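Skulex Rotberg Hearing Register
Portable docket and record unit for local courts, mediation panels and traveling hearings
Page revised 16 Apr 2021

The Rotberg is a self-contained register for courts that sit without a permanent clerk's office. It holds the docket, records the hearing, prints the order and keeps a sealed copy of each entry. It runs without a network connection.
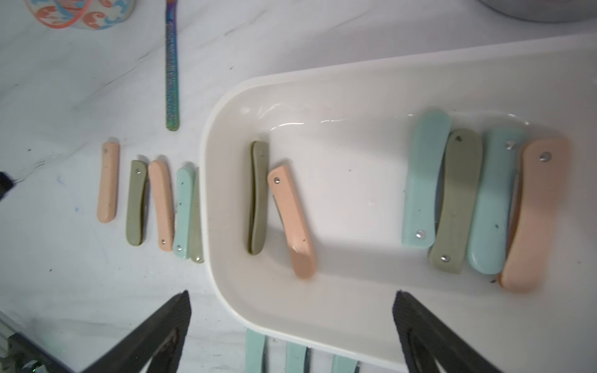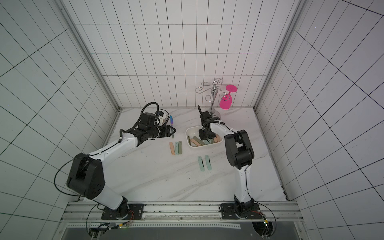
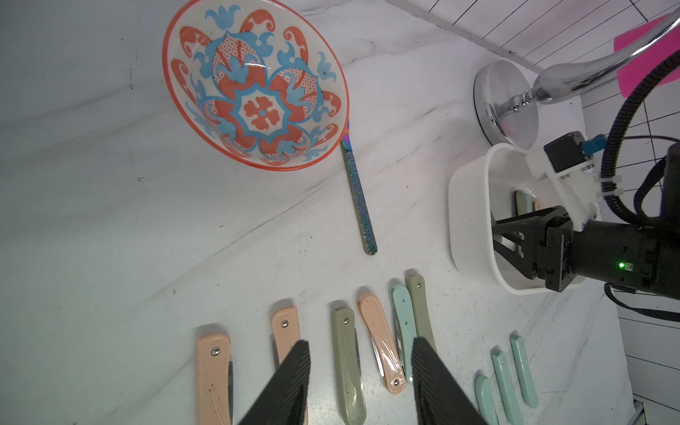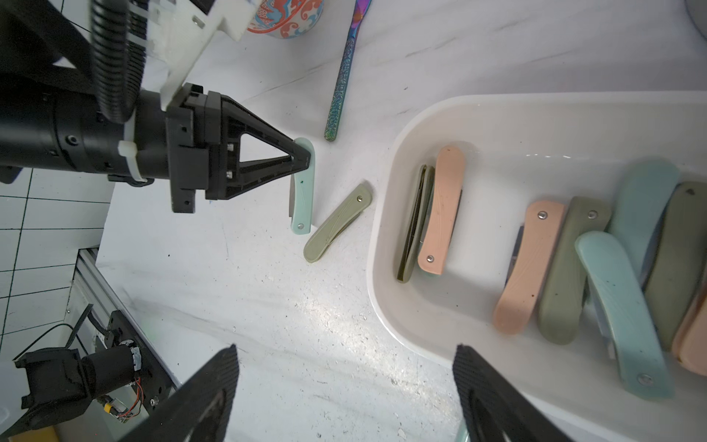

Intended use

The Rotberg is designed for first-instance hearings of low formality: small claims, boundary and grazing disputes, family maintenance, rental arrears, debt between neighbors, and matters referred back to a local panel by a higher court. In these settings the record is often a single handwritten book. The book may be kept by the presiding member, carried between sites, and copied only when a party appeals. The unit replaces the book or runs alongside it.

It is not designed for criminal trials before a jury, for proceedings that require certified verbatim transcription, or for any court where procedural rules specify a different recording system. Check the rules of your jurisdiction before ordering. Skulex does not advise on whether a record produced on the unit will be admitted in a particular court.

What the unit does

Docketing. Each matter is opened with a docket number, the names of the parties, the type of claim and the date of filing. The number is assigned by the unit and cannot be edited or reused. If a matter is opened in error it is marked void and the number stays in the sequence.

Recording. Audio is taken from 2 boundary microphones, one for the bench and one for the parties, on separate channels. Recording starts and stops with a physical key on the front panel. A red lamp is lit whenever sound is being written to storage. The lamp is wired to the storage circuit and cannot be switched off in the settings.

Notes. The clerk can type notes during the hearing. Each note is attached to the point in the audio at which the first character was entered, so a reviewing officer can go straight to the passage. Notes can be added after the hearing but are then shown in the record as late entries, with the user name and time.

Orders. Orders are drawn up from templates loaded by the administrator. The clerk completes the fields, the presiding member reviews the text on screen, and the unit prints one copy per party and one for the file. A printed order carries the docket number and a short check code. Any later reader can enter the code on a Rotberg unit, or in the Chambi desktop software, to confirm that the text has not changed.

Transfer. When a matter is appealed or referred, the unit exports a transfer file with the docket entry, audio, notes, exhibits list and orders. The export is logged on the sending unit. The receiving court opens it in Chambi or imports it into another unit, where it keeps its original number and is given a local one.

Specifications

Hearing capacity: 800 hours of two-channel audio at standard quality
Order templates: 34 supplied, editable by the administrator
User levels: 3 (clerk, presiding member, administrator)
Microphone inputs: 2, balanced, with locking connectors
Storage: mirrored internal drives, encrypted, removable by administrator only
Printer: built in, thermal, with archival paper
Power: mains adapter, vehicle adapter or internal battery
Keyboard: full size, sealed against dust, layouts to order
Network: none by default; wired port available as an option, disabled at delivery
Case: rigid, lockable, with shoulder strap

Paper: only archival grade thermal paper should be used. Ordinary receipt paper will feed correctly but the print fades, and a faded order is a frequent cause of a party returning to court to ask for a second copy. Rolls are sold separately and are listed under Accessories.

Access and user levels

The clerk level can open matters, record, enter notes and print draft orders. The presiding member level can approve orders and seal a hearing. The administrator level can load templates, create users, set the clock and remove the drives. An administrator cannot approve an order or alter a sealed hearing. One person may hold more than one level, as often happens on small panels, but must sign in separately for each, and the log shows the level in use.

Where members of a panel sit in rotation, each member should be given an individual sign-in. Shared sign-ins are possible but the order will then show only the name of the shared account. Several appeal courts have asked for the name of the member who approved an order, and it cannot be recovered afterward if the account was shared.

Sealing a hearing

A hearing is open until the presiding member seals it. While it is open, party details may be corrected and exhibits added to the list. Sealing computes a checksum over all contents and writes it to the log. After sealing, nothing can be changed. Corrections are made by opening a supplementary entry under the same docket number, which appears directly below the original in every listing and export.

If a hearing is adjourned, use Adjourn and not Seal. An adjourned hearing keeps its audio protected but accepts a further session. The next sitting date can be entered at the time or left blank. Matters with a blank date are grouped at the top of the docket list until one is set.

Languages and party statements

The interface is supplied in English, Spanish and French. Templates may be written in any language that uses a supported script, and the language of the order does not have to match the language of the interface. A hearing may be tagged with more than one spoken language. If an interpreter takes part, the name should be entered in the Interpreter field; the field prints on the order when filled and is omitted when left empty.

Parties who do not read can have the order played back. The presiding member or clerk reads the text aloud with the Read-back key held down, and the passage is stored as a separate item attached to the order. Read-back does not replace the printed copy.

The unit does not translate or transcribe speech.

Fees and fines ledger

A simple ledger is included for filing fees, fines and compensation paid through the court. Each payment is tied to a docket number and produces a numbered receipt. Payments in kind can be entered as text with no monetary value. The ledger totals by month and by type. It is not an accounting system and has no function for refunds; enter a refund as a negative payment with a note. The totals can be exported as a plain text table.

Chambi desktop software

Chambi is the companion program for supervising courts and registries. It reads transfer files, verifies check codes, and combines the dockets of several units into one list. It can also be used to write order templates, though the template must then be loaded on each unit by an administrator.

One Chambi license is included with each unit. Additional licenses are sold singly. The program does not need a connection after installation and does not send data to Skulex.

Known limits

Sorting by party name treats compound surnames as a single word. A search on the second surname alone will find the matter only if Match Anywhere is selected.

The clock is set by the administrator and is not corrected automatically. A change of clock is logged. Entries made before the change are not altered.

Outdoor hearings are supported, but wind on the bench microphone will mask quiet speakers. Foam covers are supplied and should be left on. For hearings held under a tree or an open roof with a large audience, place the party microphone on a low stand and ask speakers to come forward to it.

Units with firmware issued before December do not show supplementary entries in the printed docket list, although the entries are present and are exported normally. The update is free and is loaded from a memory stick.

Supplied with the unit

Register unit in case
Boundary microphones with cables and foam covers
Mains adapter and vehicle adapter
Archival paper, one roll fitted
Administrator key and spare
Printed manual and laminated quick card
Chambi license card

Accessories

Archival paper, box
Low microphone stand
Headphones for review
External battery
Replacement drive pair, blank
Dust cover

Retention and disposal

The unit does not delete hearings on its own. When storage reaches the warning level, the administrator is prompted to archive sealed hearings to an external drive. The archive is verified before the originals can be cleared. Docket entries and orders remain on the unit after the audio has been cleared - only the sound is removed.

Courts with a fixed retention period can enter it in the settings. The unit will then list hearings past that period, but clearing them still takes an administrator sign-in and a presiding member sign-in.

Drives returned for service should be archived first. Skulex erases all returned drives and cannot restore them.

Training and installation

Installation is by the court. A clerk who has kept a paper register will normally need one day with the manual and the practice docket, which is separate from the live one and can be reset at any time. Group training is held at our Drerkamgate office, or at the court by arrangement. Travel is charged at cost.

It is advisable to run the paper book in parallel until one full matter has gone from filing to sealed order on the unit. Enter the paper page number in the Reference field so that the two can be compared.

Ordering

Units are built to order. State the keyboard layout, the interface language and the name of the court as it should appear on printed orders. The court name is fixed at the factory and can be changed only by return of the unit.

Purchases by ministries, judicial councils and legal aid bodies are invoiced on delivery. Other buyers pay in advance. Quotations and template enquiries go to Walter Quispe, court products, at the Drerkamgate office. Please attach a sample of the order form now in use, with party names removed.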